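In Praise of the Printed Page You Never Meant to Keep

I moved from Rendham to Grakow in May, and I had 11 boxes of paper. Old magazines, folders, takeout menus, the manual for a toaster I no longer own. My plan was to throw all of it out. I kept nine boxes.

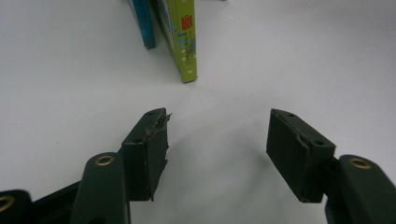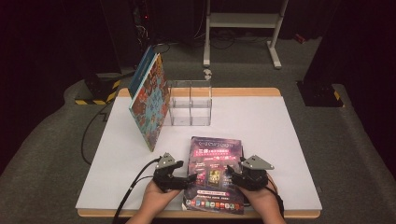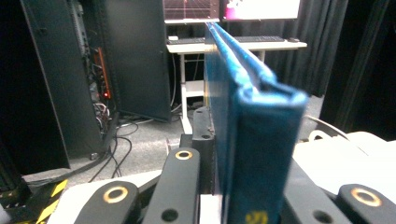

I know the case against me. Paper is heavy, it gets musty, and you can find pretty much anything on your phone in a few seconds. My friends have been telling me this for years, usually while carrying one of the boxes up a flight of stairs (sorry, everyone!). But I think we gave up on paper way too fast, and I don't think looking things up is the same as bumping into them.

Say I want a soup recipe. I type in "soup" and get 2000 of them, and I read the first one, and it's fine. But if I go digging through a stack of old magazines for that same soup, I end up on the floor for an hour reading about lighthouse keepers and how to rewire a lamp. I never wanted to rewire a lamp. Now I've done it, and the lamp works, mostly.

There's also the matter of stuff just vanishing. I used to love a little travel site called Kpodo, all ferry timetables and cheap lunches, and I had 50 of its pages bookmarked. One morning every single link was dead. Meanwhile I still have the Fladlow town newsletter from before I could drive, with a long, angry letter in it about geese, and I can read that letter any time I like.

And yes, it costs something. I paid 700 dollars to get my things across the state, and a fair bit of that was for magazines I bought for the price of a coffee. I'd pay it again, though I would use smaller boxes.

So before you haul a pile to the curb, sit down with it for an evening. Keep the weird ones. The phone books can go, and so can anything the cat has been sleeping on. I still haven't found the soup recipe, by the way, but there are four boxes I haven't opened yet.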